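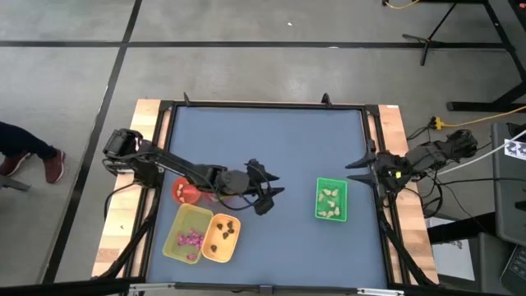

Issue 59

Home | Opinion | Letters | Archive

Olstead wants us to walk 3000 steps before lunch. The council has paid for posters saying so, and an app called Citance that buzzes when you sit down. I have my doubts. Who picked the number? The leaflet doesn't say, and when I rang to ask I was passed between two offices and then cut off.

Walking is fine — I do plenty of it. But the path to Poltden has had no lighting for years, and about 300 metres of it floods every January. Mend that and people might walk without being buzzed at.

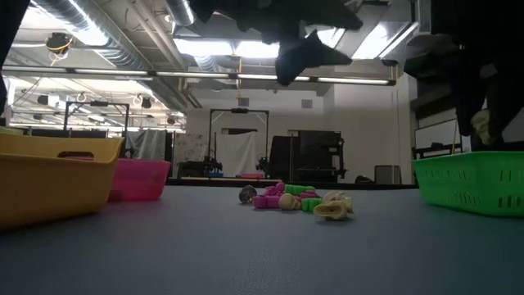 Vlasta Vávra writes that the app got her out of the house all winter, and that I should try it before moaning. Fair enough. I'd still like the lights.

Shares 12 | Comments 4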